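Notebook – chores question, Wednesday, August

Started 9:40, later than planned. Same question as last month, can a machine take over any of the small jobs we all hate. List for this week: sorting the desk, coiling cables, putting cards back in a slot organizer, sweeping up after. Working name for the whole thing is still Kundatero. Sepehr wants it changed, no time.

Read through old notes first. Last entry says "cards fine, cables hopeless" and gives no numbers. Useless. Writing numbers this time.

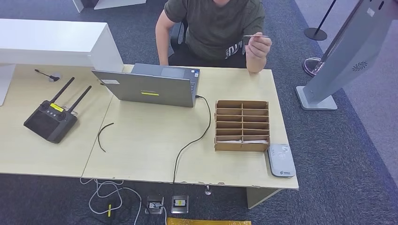
Desk and hand, morning.

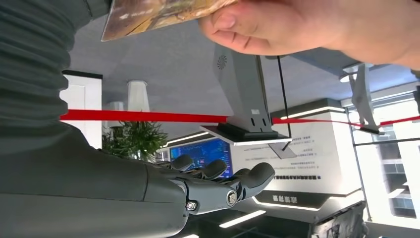
Saodah Nair thinks the whole list is wrong. Her point, as she put it at lunch, is that a chore isn't one grab, it's deciding what counts as put away, and we keep scoring the grab. She would sooner see a machine do one dull job for a full afternoon, start to finish, with no person resetting things between tries. I said we don't have one that can. She said then write that down. So, written down.

Cards. 100 tries on the schedule, handing over from a person and then into a slot. Handover is OK when the person holds still. People don't hold still. If the card tilts as the fingers close, it slides and ends up at an angle, and then the slot is hopeless. Need to log the tilt seperately from the drop, right now both go down as "fail" and I can't tell one from the other afterward.

Slots. Corrugated edges are soft. A person feels the card catch, backs off a bit, tries again. The script just pushes. Ask Sepehr if the push limit can go lower than 8 – he set it for the Gukden parts and I don't think he ever touched it since.

Thin stuff. Pens, small tools, anything narrow held flat between finger and thumb. A person does this without looking. For a machine I'd still rank it the hardest item on the sheet, harder than cable. Flat on a tabletop is worst, nothing to get under. Sliding it to the desk edge first works on paper. Not scheduled until the edge routine is in.

Cables. Loose black one on a light top, good contrast, easy to find. White ones on gray carpet also easy to find. Finding was never the problem. Which end is live, which one runs to somebody's laptop, what else moves when you pull – that's the chore. Anyone who has tidied under a desk knows you trace with your hand before you tug. No plan for tracing yet. Proposal: leave plugged cables out of scope, loose ones only, and say so in the writeup so Barside doesn't read it as "does cables".

Floor. Skipped. Not sweeping around floor outlets until there's a rule for open lids. Put that in the risk sheet, row 2.

Shop side. Hartono asked again about bin sorting, small fasteners by size. Told them no for now. Their bins get shaken smooth by the line so every part sits about the same way, which makes it an easier job than a desk in some ways, but they want it at line speed and we are nowhere near. Sent them form 3011 anyway so there's something on file.

Where I'd put things if someone asked today:
cards from hand – soon
cards into slot – maybe, with a softer push
loose cable, coil and set down – long way off
thin tools off a flat top – long way off
plugged cables – no
deciding if the desk is tidy – no idea how to even score it

Sepehr Akbari disagrees on coiling, thinks it's closer than thin tools and that I'm sour from last month. Could be. He'll write his own page.

3:15. Talked to Saodah again about her afternoon idea. Agreed on a cut down version: cards only, one box of them, no resets, person stays in their chair and may not help. Count what's left out of place at the end and who has to fix it. If a person spends longer fixing than they would have doing the job, it goes down as a no, whatever the grab rate says.

To do
split tilt / drop in the log
push limit, ask
edge routine, who has it??
more cards, stiffer, the thin ones bend
reply to Hartono re: form
charge everything tonight, not tommorow morning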